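Two weeks with the Groltau kitchen sim pack

Filed under: Robots & Gadgets, Reviews

OK quick one, dinner's on. Been running the trial of the Groltau kitchen pack and promised a write-up in January, so. Cupboard doors, mostly.
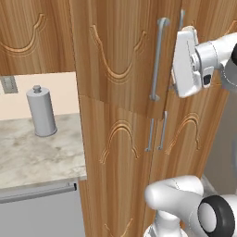 Skye MacLeish wrote back that doors are the only thing worth testing in a pack like this, anything can look good until you have to open it, and did the hinges behave. Fair. Mostly they do.

What you get: a download, a bunch of kitchens, cabinets and appliances you can swap in, and a two-armed robot already set up. White one. You can bring your own but I didn't get that far. Install took 30 minutes and then another evening because of a driver thing that was my own fault.

Good stuff first. The looks. Wood grain with streaks in it, curvy carved moldings on the doors, marble counter. A bit grandma for my taste but it makes the camera side of things work harder, and that's what I wanted. Plain white boxes teach you nothing. Handles come in different lengths too, long bar ones up top and little short ones on the lower doors, and those need a different approach. My grip script was fine on the long bars and hopeless on the short ones. Back to that later.

Hinges. Light, maybe too light. Bump a door and it drifts. There's a friction setting, buried two menus down, and the docs dont mention it. I found it by clicking everything.

Not so good: the tall doors. Reaching in close with one arm, the other arm's elbow wants to be in the same place, and the default planner just gives up with no message. Nothing. Just sits there. I swapped to the Kurup planner (separate download, free for hobby use) and got a lot further.

Price. 2,077 for the full licence, which, ouch. The trial is generous though and doesn't nag. If you're a school or a small shop ask about the short licence, they answered my email same afternoon.

Would I buy? For me alone, no. For the Skastport project, where we want the arm clearing shelves in the Hostel kitchen by summer, probably yes. Getting the doors wrong on a screen is cheaper then getting them wrong on real ones.

Will post the grip script once it stops embarassing me. Drawers next.

Sign up for new posts by email. Unsubscribe any time.

Comments

pottsy_b: does the friction setting save? mine reset every restart on the older version

Skye MacLeish: Saves per kitchen on mine. Try 2 for the upper doors, default for the rest.

lenn: ouch at that price. waiting for a sale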